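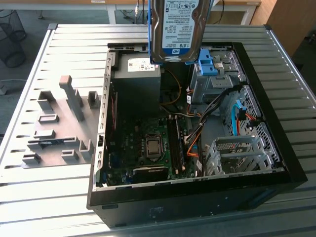 Drive bay

A drive bay is a space of standard size inside a computer case where a storage device or other unit can be fixed in place. The bay holds the device steady, keeps it clear of the other parts and lines it up with its power and data cables. In servers and storage cabinets, the bay also lines the device up with a fixed connector at the back.

Bays are named after the kind of drive they were first made to hold. The names don't give the real width of the opening. A 3.5-inch bay is about four inches wide, because the name comes from the size of the floppy disk that went into the drive.

Sizes

The 5.25-inch bay is the largest size still found in desktop cases. It was used for floppy drives, later for optical drives, and also for card readers and fan controllers. Many newer cases leave it out.

The 3.5-inch bay comes in two forms. An external bay opens through the front of the case and was meant for floppy drives. An internal bay has no front opening and holds a hard drive.

The 2.5-inch bay was made for laptop hard drives and is now used mainly for solid-state drives. Small drives can be put in a larger bay with an adapter bracket. Drives on small cards that plug straight into the motherboard need no bay.

Mounting

The oldest method uses screws driven through the side walls of the bay into threaded holes in the drive. A standard 3.5-inch hard drive has holes along both sides and more on the underside, usually with a coarser thread than the holes on a 2.5-inch drive. A screw that is too long can damage the drive.

Tool-free mounting became common in desktop cases as makers looked for quicker ways to build and repair them. In most designs the drive is held by a plastic tray, or caddy, with pins that fit into its screw holes. The caddy slides into the bay and is held by spring clips. Caddies from different makers are seldom interchangeable, and a lost one may be hard to replace once the case is out of production. Some makers color the caddy or its tabs to show which parts can be released by hand.

Rubber rings or sleeves are often placed between the drive and the metal to cut down noise. They matter less with solid-state drives, which have no moving parts.

Hot-swap bays

A hot-swap bay lets a drive be removed while the system is running. The caddy has a handle or lever at the front, and the drive meets a circuit board called a backplane when it is pushed in. Lights on the front may show activity or a fault.

The number of bays varies widely. The Gralix desktop storage line was sold in versions with 4 and 8 bays, and the Grutoment rack cabinet had 18, of which 13 could be reached from the front. The remaining bays were reached by taking off the top cover.

Bay position and airflow

Hard drives give off heat, and bays are often placed behind the front fans for this reason. Drives stacked closely with no gap run warmer than those spaced apart. In small cases the bays may be turned sideways, hung beneath the power supply or fixed to the back of the motherboard tray to save room.

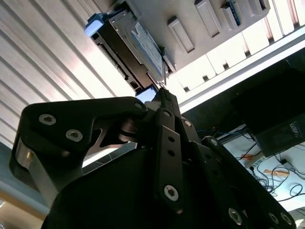
Janssen has argued that bay position gets too much attention, and that a poorly routed cable in front of a fan does more harm than a tightly packed stack of drives. The same guide advises leaving an empty bay between drives where the case allows it. The Nundcombe service manual takes a different view and treats spacing as the first thing to check when a drive runs warm.

Labels and records

The label on a drive normally gives its maker, capacity, model and serial number. Once the drive is in its bay the label may be hidden, so many repair shops write down the serial number first or put a second label on the front of the caddy. In hot-swap systems the bays themselves are usually numbered, and the order is printed on the cabinet or given in the manual.

See also

Computer case
Backplane
Hard disk drive
Solid-state drive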